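Washing woven placemats and cotton tablecloths – what works for you?

Home Forum > Kitchen and Dining > Table Linens

Posted by mapleside_jo, 8 May 2022

I have a set of woven placemats from Dirik. The label came off years ago and I have no idea what they are made of. Could be cotton, could be a cotton and something mix. They have picked up a few grease spots and one of them has a ring from a coffee mug. I have been wiping them down with a damp sponge and that worked until the mug.

Can these go in the machine? My old set went in once and came out wavy. I never got them flat again, and I tried everything including a stack of cookbooks.

Also, does anyone put a felt pad under the cloth? I have one that slides all over.

Posted by TZulu64

I wash mine in the machine on cold, gentle cycle, low spin. Been doing it for years. The wavy thing is nearly always heat. Either the water was too warm or they went in the dryer. Lay them on a towel, pull the corners square while they are damp, and leave them overnight.

For the grease, a drop of dish soap rubbed in with your thumb, wait 30 minutes, then wash.

Tumelo Zulu

Posted by hallpantry

I disagree on the machine. If you don't know the fiber you shouldn't put it in the washer. Paper yarn placemats look a lot like cotton ones and they fall apart. I lost three that way and had lint in the filter for a month.

Sink, cool water, a little soap, in and out. Don't soak.

Posted by mapleside_jo

How do you tell if it is paper yarn?

Posted by hallpantry

Wet a corner on the back and rub it between your fingers. If it gets fuzzy or soft like a wet napkin, it's paper. Cotton just gets wet.

Posted by r_denholm

The other thing is color. I used to keep my placemats straight on top of a dark green cloth, and the first time somebody spilled water the dye went right up into the weave. After that I washed the cloth by itself in the tub with a cup of vinegar until the water ran clear. It took 3 rinses. My sister says vinegar does nothing for dye and she may be right, it could have been the rinsing. Either way it stopped. 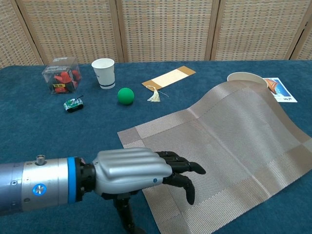 What I use now is a Barnell cloth, the heavier kind. It gets washed maybe twice a month and hangs over the shower rod to dry. I gave up on ironing it. If you shake it hard before you hang it, most of the creases drop out.

On the felt pad, get the kind with a rubbery back. The plain ones slide on any table with a finish on it.

Posted by TZulu64

Vinegar does not set dye. Your sister is right. It was loose dye and you rinsed it out. No harm in it, but it's a waste of vinegar.

Posted by r_denholm

Fair enough. It's cheap vinegar.

Posted by cornerlot

Rubber-backed pads can stick to a varnished table if you leave them down all summer. Mine left a pattern of little dots that never came out. I would put something thin between the pad and the wood, or pull the pad up every couple of weeks. An old bedsheet cut to size is fine.

For mug rings I use the Sesalico spot bar. It works on tea too. Test it first, it lightened one of my napkins.

Posted by hallpantry

Second the warning about pads. Sithole makes one with a cotton back that grips pretty well – not as well as rubber, but it hasn't marked anything so far.

Posted by mapleside_jo

Did the corner test. It didn't fuzz up, so I'm going with cotton. I washed the one with the mug ring in the sink first to be safe. The grease is gone. The ring is lighter but I can still find it if I look. It is lying on a towel on top of the dryer now.

Will try the machine on the others, cold, and not the dryer.

Posted by TZulu64

Put them in a mesh bag or a pillowcase if the edges are stitched on. The stitching goes before the weave does.

Posted by cornerlot

And don't wash them with anything that has a zipper.

Posted by hallpantry

Still say sink. But let us know how they come out.

Posted by mapleside_jo

Two are done. Flat so far. One edge has a pulled thread and I think that was there before, so I tucked it back through with a needle. Ordered the cotton-backed pad.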